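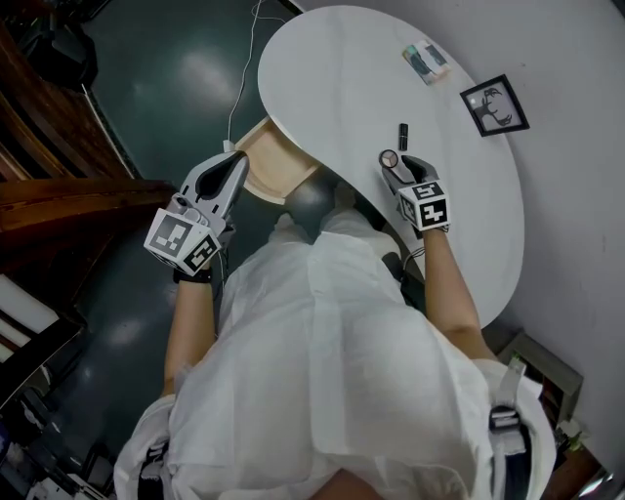

The curvy white table, drawer open, stag on the wall

7 July 2026

Desk day! I finally started on the drawer (it's been bugging me since October) and I love how much room the table has once things have a spot. The little black tube can stay up top, and so can the small package with the picture on it, at least until I decide. Everything else goes in the pale wood drawer or out. I gave myself 2 hours and 11 songs and went over on both, oh well!

Still so happy with the stag in its black frame against the gray. Tomorrow, the shelf.

Comments (2)

penner_5: That table shape!! Want one.

Civar: Love the stag. More of the shelf please!

We use cookies to keep this diary running. Accept | Settings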